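July, by Ylva Strand

Tire tips I no longer repeat

Every summer somebody tells you to let air out of your tires before a long hot drive. Don't. The pressure rises as the rubber warms up, and the number on the door sticker already allows for that. Set it in the morning, before the car has moved, and leave it alone.

I also doubt the nitrogen pitch. A shop quoted me 50 dollars for a fill. Ordinary air is mostly nitrogen to begin with, and a pocket gauge costs less.

Tire shine is another one. I put Orkent gel on 2 tires and left the other 2 plain, and after a month the shiny pair had simply picked up more dust. Soap and a stiff brush will do.

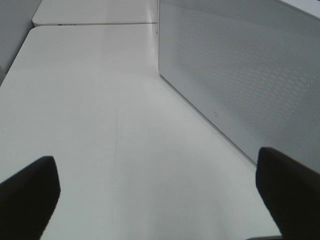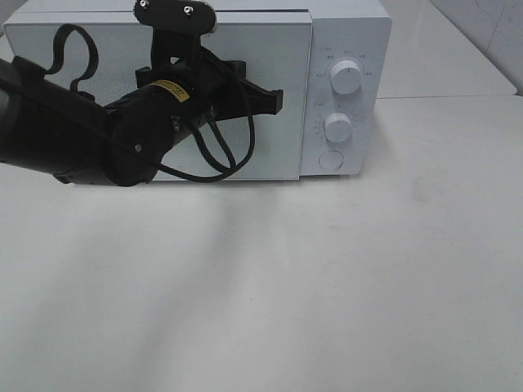
Åsmund Wallin wrote in to say I'm too hard on nitrogen, and that his pressures hold longer between checks. Maybe so. He also admits he checks more often now than he ever did with plain air, so I'm not sure what that proves.

Check the spare too. Mine was so low it would have been no use on the road, and I'd been hauling it around all year.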